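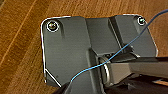 Surface names are the weakest part of most household surveys, and ours is no exception. The Nivis form asks whoever fills it in to choose a material for each tabletop, counter and shelf, and the choice is then treated as fact in every table that follows. We doubt that it should be. In Figure 3 the brown surface has a grain that runs in long diagonal streaks, with lighter honey-orange bands next to deeper reddish-brown ones and a few thin pale lines, and nearly anyone would write "wood" on the form without stopping to think. The word may well be right. Still, what the rater has gone by is color and pattern, and the form then uses the answer to predict how the top will take a scratch, a hot dish or a spilled drink. Color and pattern say little about any of those.

The earlier work on this question is more confident than we can be. The Umolura guidelines, from which the Nivis form was adapted, claim that an untrained person can sort common surfaces into nine classes by eye. The evidence offered is agreement between raters. Three raters looked at the same 700 surface records and mostly picked the same class, and the guidelines present this as a sign that the classes work. We read it differently. Three people who have grown up with the same kinds of kitchens will share the same guesses, including the bad ones. A printed pattern that fools one of them will probably fool the others, and agreement will go up as the imitation gets better. Without a check against something other than looking, such as a maker's label or a cut edge, agreement tells us that the raters use words in the same way. It can't tell us what the tops are made of.

4.2.1 Pale and speckled tops

The problem is worse at the light end of the range. Wood at least has a strong visual habit, and raters know what they are looking for. Pale tops with small dark flecks have several possible homes on the form: laminate, stone, stone-effect board, and "other." The guidelines tell the rater to look for depth in the flecks, on the idea that a printed fleck looks flat and a real one doesn't. We tried to apply this rule and found it hard to use twice with the same result. Under soft light a fleck looks like a fleck. Hamdia Sisay, who went through all 1,774 records for this study, changed her own answer often enough on the second pass that we stopped reporting the four classes apart and merged them into one, "pale, speckled."

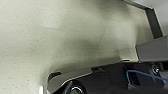 Merging costs us something. A reader who wants to know whether stone tops are cleaned more often than laminate ones will not find an answer in our tables, and we would rather leave that gap than fill it with numbers we don't believe. The same goes for the claim, repeated in the Kazmi report, that households with stone counters keep them clearer. It rests on the same kind of label, assigned by the same kind of glance. It is easy to imagine the error running the other way: a bare, tidy counter looks expensive, and a rater who sees one may be more willing to call it stone. If so, the finding was built into the labels before anyone did the arithmetic. We can't show that this happened. The report gives no way of ruling it out.

4.2.2 Shade, dirt and wear

A second set of labels deals with condition. The form has boxes for "clean," "marked" and "worn," and these too are filled in by eye. Here our main worry is shade. A soft shadow with no clear outline, lying across a pale top, can pass for a smear of grease or a patch that has been rubbed dull, and a photograph gives the rater no chance to move a lamp or run a finger over it. On brown wood the trouble is reversed. Dark bands in the grain can hide a stain entirely, so wood tops come out cleaner than they may deserve. Any comparison of dark and pale surfaces on this scale is therefore partly a comparison of how well each one hides things.

The Gendetent scale tries to deal with this by asking for two views of each surface, taken under different light, and counting a mark only if it appears in both. That is a sensible rule, and we would have followed it if our records allowed. Most have one view of any given spot. Where there was doubt we left the condition box empty, which lowers the number of usable records and probably removes the dirtiest tops along with the most shaded ones.

We have kept the material and condition labels in the tables that follow, in their reduced form, mainly so that our results can be set beside older ones. They should be read as a record of what surfaces looked like to the people rating them. Where the later sections depend on what a top is made of, as in the part on heat damage, we use only the records with a maker's label and leave the rest out.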